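3.2 Listing data and coding of the text

The sample was drawn from homes offered for sale in two neighboring towns, Janddale and Bralia. Both have a mix of single-family houses, townhouses and small condominium buildings, and in both most sellers use an agent. We collected listings from the Lavance portal, which keeps the original wording of an ad after the home is sold or withdrawn. The last download was made on 14/11/2020.

The download held 3,000 listings. We removed duplicates, rentals, empty lots, homes sold at auction and ads with no written remarks. Where a home was listed more than once with different remarks, only the first version was kept. This left 1,491 listings for the analysis.

Each remark was split into phrases, and each phrase was matched against a word list. The list has 52 terms in 4 groups: condition ("updated," "move-in ready"), finish ("granite," "hardwood"), storage ("walk-in closet," "pantry") and setting ("quiet street," "close to schools"). Terms were counted once per listing, no matter how often the agent repeated them. Spelling errors were corrected by hand before matching. We did not try to score tone, and capital letters and exclamation points were ignored.

Storage terms needed more care than the others. Agents in Bralia often write "ample storage" without saying where it is, while Janddale ads tend to name the room. We coded the vague form and the specific form separately. A closet mentioned only in the room table, and not in the remarks, was not counted. Built-in shelving was placed in the storage group even when the agent praised the wood or the workmanship, and garages were left out entirely, as the portal has its own field for them.

Two coders worked through the full set. They disagreed most often on "finished basement," which can be read as condition or as storage. After discussion it was assigned to condition throughout. Household items of the kind kept in bedroom closets (Figure 1) were not coded as features of the home, even where an ad offered to leave furniture or closet contents behind.
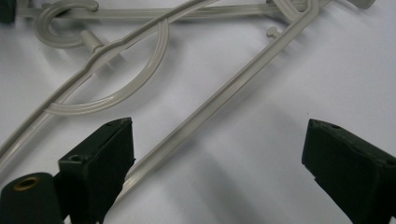

Figure 1. Plastic clothes hangers on a white tabletop.

Asking price, floor area, lot size and year built were taken from the portal fields. Floor area was missing for some older condominiums in the Vörös district of Bralia, and for these we used the figure in the town tax record. Listings first posted in May were flagged with a separate variable, as many sellers in both towns wait for the end of the school year. Section 4 reports the models with and without this variable.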